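リンドサイド 実演データ収集キット LS-K2
腕取り付け型手首カメラ・俯瞰カメラ・収録ソフトウェア一式

型番:LS-K2
販売形態:一式販売、または月単位の貸し出し
対象:模倣学習用の実演データを自社や研究室の中で集める方
納期:在庫がある場合、受注の翌週に出荷

製品の概要

LS-K2は、遠隔操作によるロボットの作業を学習用データとして記録するための機材一式です。手首カメラ、俯瞰カメラ、同期ボックス、操作者用フットペダル、収録ソフトウェア「Datano」で構成されています。ロボットアーム本体とグリッパーは含まれません。お手持ちのアームに後付けして使います。

前機種のLS-K1からの変更点は、カメラと関節角の時刻合わせを同期ボックス側で行うようになったことです。LS-K1では収録後に書き出しツールで時刻を補正していましたが、LS-K2ではこの工程がありません。LS-K1で集めたデータはDatanoに読み込めば同じ形式に変換できます。変換の際、元のファイルは書き換えません。

手首カメラ

手首カメラは本体の重さが85グラムです。取り付け金具の重さは含みません。固定焦点で、対象までの距離が短い作業に合わせて出荷時に調整してあります。焦点の再調整をご希望の場合は有償でお受けします。お客様の側でレンズを回すと校正値が無効になりますのでご注意ください。

画角は水平77度です。つかむ直前の物と、その周りの配置が一緒に入る角度として選びました。広角のレンズも検討しましたが、周辺のゆがみが大きく、小物の輪郭が学習に使いにくいため採用していません。

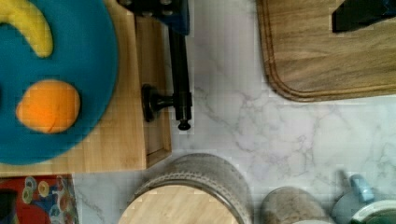 露出は手動と自動を切り替えられます。収録を始めたら途中で切り替えないでください。一つの課題の中に手動と自動の映像が混ざると、後で分けるのに手間がかかります。白い天板や金属の調理器具が多い作業場では、手動で固定し、いちばん明るい面が飽和しないところに合わせるのが無難です。照明を替えた日は設定を取り直し、Datanoの「環境」欄に記入してください。

ケーブルは手首から肘の側へ逃がします。付属の面ファスナーは3本あり、関節をまたぐ箇所では締めすぎないようにします。アームを可動域の端まで動かし、コネクターに力がかからないことを確かめてから収録に入ってください。

俯瞰カメラ

俯瞰カメラは天井または支柱に取り付けます。支柱は別売りです。推奨の高さは作業面から1.5メートルで、これより低いとアームの肘が画面の多くを隠します。高い場合は小物の解像が足りなくなります。

設置後の校正には、同梱の校正板を作業面の四隅と中央に順に置いて撮影します。作業は慣れた方で10分ほどです。カメラや台に体が当たった場合は、見た目にずれがなくても校正をやり直してください。

課題の組み方

LS-K2をお使いのお客様から最も多いご相談は、機材よりも課題の組み方に関するものです。当社では、導入時に技術担当のVilja Heiskanenが作成した手引きをお渡ししています。以下はその抜粋です。

課題は、一つの動作で終わる短いものから始めます。「果物を皿から取り、まな板に置く」程度の長さが扱いやすく、失敗したときの撮り直しも負担になりません。慣れてきたら動作をつなげます。最初から長い課題を集めると、途中の失敗をどう扱うかで操作者ごとに判断が分かれ、データがそろわなくなります。

物の配置は毎回変えます。変える幅は事前に決め、Datanoの配置シートに登録しておきます。シートを使うと、次に置く位置が画面に出るので、操作者が無意識に同じ場所へ戻してしまうことを防げます。対象の物だけでなく、作業に関係しない物も動かしてください。背景がいつも同じだと、背景の物を手がかりにした動きを覚えてしまいます。

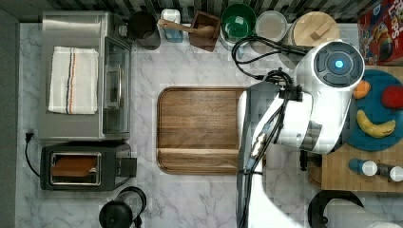 台所の課題では、使わない物をどこまで置くかを先に決めておきます。何もない台で集めたデータは、実際の台所に持ち込むと成績が落ちやすく、反対に物を置きすぎると一回ごとの復旧に時間を取られます。折り合いのつけ方としては、トースターオーブンや電気ケトルのような大きな物を周囲に据えて中央にまな板を置き、つかむ対象はオレンジ、りんご、バナナのように形の違う物をトレーの上の皿にまとめる組み方があります。この組み方なら、皿の中の並びだけを変える回と、トレーごと動かす回とを分けて記録できます。調味料の小瓶のような倒れやすい物は、立てた状態と寝かせた状態の両方を配置シートに入れておくと、後から撮り足さずに済みます。

失敗した回も消さずに残してください。フットペダルの左を踏むと「失敗」、右を踏むと「成功」の印がつきます。両方を同時に踏むと「保留」になり、後で映像を見て決められます。つかみ損ねてからつかみ直した回は、最後に課題を達成していれば成功とし、備考に「やり直しあり」と書きます。

収録数の目安

必要な数は課題と学習手法によって変わるため、当社から保証できる数字はありません。参考として、当社のトレアウッド(Trerwood)実験室での例を挙げます。果物の移し替えを対象とした収録では2,000回の実演を集めました。操作者一人が一日に集められた数は70回でした。休憩と配置替えの時間を含めた数字です。

操作者は一時間ごとに交代するか、休憩を取ってください。疲れてくると動きが遅くなり、つかむ前のためらいが増えます。こうした回は成功の印がついていても、学習には向かないことがあります。Datanoでは一回の所要時間を操作者別に並べて表示できますので、一日の終わりに確認することをお勧めします。

収録ソフトウェア Datano

Datanoは同期ボックスにつないだパソコンで動きます。一回の実演ごとに、手首カメラの映像、俯瞰カメラの映像、関節角、グリッパーの開度、操作者名、課題の文、成否の印をひとまとめに保存します。

課題の文は日本語と英語で登録できます。言い回しを複数登録しておくと、実演ごとに一つが選ばれて記録されます。言語指示を使わない場合は空欄で構いません。

保存先は内蔵ディスク、外付けディスク、社内のサーバーから選びます。外部への送信機能はありません。映像に人の顔や書類が入った場合に備え、指定した範囲を塗りつぶす機能があります。塗りつぶしは元に戻せませんので、先に複製を取ってください。

同梱品

手首カメラ 1台
手首用取り付け金具 2種
俯瞰カメラ 1台
同期ボックス 1台
フットペダル 1台
校正板 1枚
接続ケーブル 一式
面ファスナー 3本
Datano使用権 パソコン1台分
手引き(日本語・英語)

別売品

俯瞰カメラ用支柱
延長ケーブル 5メートル
校正板(小)
Datano追加使用権
グリッパー開度の外付けセンサー「Huerta」

Huertaは、開度を信号として出力しないグリッパーをお使いの場合に必要です。出力があるグリッパーでは不要ですので、ご注文の前に型番をお知らせください。

よくあるお問い合わせ

手首カメラを2台使えますか。
使えます。双腕での収録には手首カメラと金具を1組追加してください。同期ボックスの空き端子にそのまま接続できます。

収録中に停電した場合はどうなりますか。
その時点までに終わった回は保存されています。収録中の回は失われます。

中古のLS-K1を譲り受けました。サポートは受けられますか。
受けられます。本体底面の製造番号を添えてご連絡ください。

金具がうちのアームに合いません。
図面をいただければ個別に製作します。費用は形状により異なります。

保証と貸し出し

保証期間は納品から1年です。落下、水濡れ、レンズの分解は対象外となります。貸し出しは一か月単位で、期間の途中で購入に切り替えた場合は初月分の料金を代金から差し引きます。貸し出し機の返却時には、Datano内のデータをお客様の側で消去してください。

お見積もり、貸し出し機の空き状況については、営業担当のRodica Chiriacまでお問い合わせください。お使いのアームとグリッパーの型番、作業台の寸法、予定している課題を書き添えていただくと回答が早くなります。

本ページの記載内容は2022年3月14日現在のものです。仕様は改良のため変更することがあります。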